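Floor Pickup, Two Arms: A Gallery From the Sterkau Replication

We tried to repeat the Sterkau result on our own floor, with our own litter. The short version is that part of it holds up, and the part that got people excited is the part I trust least.

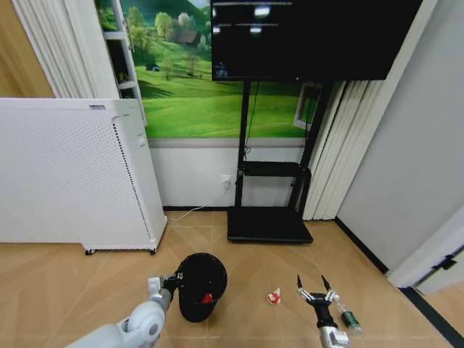 What the task is

Litter on the floor, a black round bin, two arms. One arm takes charge of the bin and the other goes for the litter. The run counts when everything that was on the floor at the start is in the bin at the end and the bin is still standing.

A small plastic bottle on its side is the hard item. A crumpled wrapper is supposed to be the easy one, and mostly it is, except when it gets pushed flat and the fingers close on air.

What the claim is

Sterkau is a way of training both arms from human-driven demonstrations without telling the system which arm does what. The authors say the split of work shows up by itself. One arm "becomes" the holder and the other "becomes" the picker, and the roles swap when the layout of the room makes a swap useful. That is the sentence everyone quotes, and it is the reason we spent most of a spring on this.

I don't doubt that the roles show up. We saw them too. What I doubt is the second half, that the swap happens for a good reason.

How we set it up

We recorded 642 demonstrations in the same room, with two people driving the arms. Shengli Meng did the first batch and I did most of the rest, which matters more than it should (see "Whose habits are these?" further down).

The training code is the public release with two changes. We lowered the camera rate because our link kept dropping pictures, and we took out the step that throws away slow demonstrations. I was against that step from the start. If you throw away every run where a person hesitated, you are left with a data set in which the task looks easy.

Room and furniture stayed as they were. The curtains, the air purifier, the monitor stand and the big meadow mural on the back wall were all in place for training, and all in place for the first round of tests. Keep that in mind when you read the good numbers in anyone's paper, ours included.

The bin arm

Going for the rim is the most reliable thing the system learned. Put the bin anywhere within reach of the left arm and the gripper finds the edge. It doesn't always grip well. Fairly often it leans on the rim and stays there, and the bin is steady enough that the run still passes.

The scoring sheet has no line for that. A firm grip and a lucky lean get the same mark. I would like to see the original team go back over their own videos and tell us how many of their holds were leans.

The picking arm

It opens wide early and stays open for most of the approach. People do this when they drive, so it is no surprise that the policy copied it. The cost is that a wide open gripper sweeps things along the floor on the way in, and a bottle rolls.

We tried adding a small penalty for opening too soon. It made the approach look nicer on screen and changed the score by less than the gap between one afternoon and the next. We took it out again.

Where the roles come from

If the split of work is a sensible response to the layout, then moving the bin from the left side to the right side should flip the roles. In the paper it does. In our room it flipped when the litter was also moved. When we moved the bin alone, the left arm went looking for it, stretched across, and got in the other arm's way.

We read that as a habit of place. The left arm has learned that the bin is its business, and it gives up only when everything else in view has changed as well. I can't prove it from what we have. But it explains our failures without any talk of planning, and I would want to see it ruled out before anyone uses the word "negotiation" again, as one of the follow-up posts did.

Whose habits are these?

Shengli is left-handed and I am not. We didn't think about it when we divided up the recording work, and we should have. Policies trained only on the first batch hold the bin with less movement and pick more slowly. Policies trained only on mine are quicker on the litter and sloppier with the bin.

Mix the two and you get something in between, with the occasional strange moment where both arms start toward the same wrapper and both stop. We call it the doorway, after two people who keep stepping aside for each other. It can last a long time. We let one go until the time limit to see whether either arm would give in, and neither did.

The original paper has a single line on its drivers and doesn't say how many there were.

The wall test

A visitor from the Stanciu group asked what would happen if the mural weren't there. We hung a plain sheet over it, changed nothing else, and ran the same starting layouts.

Scores went down. Picking was hit harder than holding. That was a bad day, frankly, since nothing about picking a bottle off the floor should depend on a green hillside behind it. We went back and trained again with random crops and color shifts, and most of the loss came back, though not all of it.

I have no idea whether the original setup had anything as loud as our mural on its back wall. The published videos are cropped tight around the arms. If anyone from that team reads this, a wide shot would help.

The floor

The wood-look tiles at Pukon are laid on the diagonal, with thin lines between them. Early on we found the picking gripper lining itself up with the tile pattern when the wrapper was too flat to give it a clear direction. It looked very deliberate. Visitors loved it. It was wrong about as often as you would expect from a gripper taking advice from a floor.

More data fixed most of that, so I'm not going to hold it against the method. I mention it because I had already told two people that the arm was "choosing a smart angle," and I would like to take that back in public.

What we measured and what we left out

Test runs were scored by whoever had not driven that layout in training. We kept every video, over 4,000 clips once you count the short ones from debugging, and anything marked as a pass was watched again at half speed by the other person. A fair number of passes did not survive the second look. The usual reason was an item resting on the lip of the bin when the clock stopped.

We left out the speed comparison with Purulel, which is the older method with fixed roles. Our version of it was never tuned properly, and a badly tuned rival is the cheapest way there is to make a new method look good. I will say that with the roles simply written in by hand, it never once had a doorway moment.

What I would believe today

That two arms can be trained together on a floor task, from human driving, to a level where a stranger would call it working. Yes. I didn't expect that much when we started, and Shengli has reminded me of it several times.

That the arms divide the work between them according to what they see. Partly. They divide it according to what the drivers did and where the drivers did it, and from a distance those can be hard to tell apart.

That any of it would carry over to another room. Not on our evidence. We have one room, one bin, and one stretch of floor, and the sheet on the wall was enough to hurt us.

Still open

Moving the bin during a run. We tried it by hand in May and got results so mixed that I don't want to put a number on them.

A bin with a lid. Both of us would like to see it and neither of us wants to record the demonstrations.

A third driver, preferably someone who has not heard either of us explain how the task "should" be done. Swapping the left and right camera feeds is also on the list, as a cheap check on the habit-of-place idea, and it will probably come first.

Clips

Full-length test clips, passes and failures both, are available on request. Please ask for the failures too. The scoring sheet comes with them, including the column where Shengli and I disagreed and what we settled on in each case.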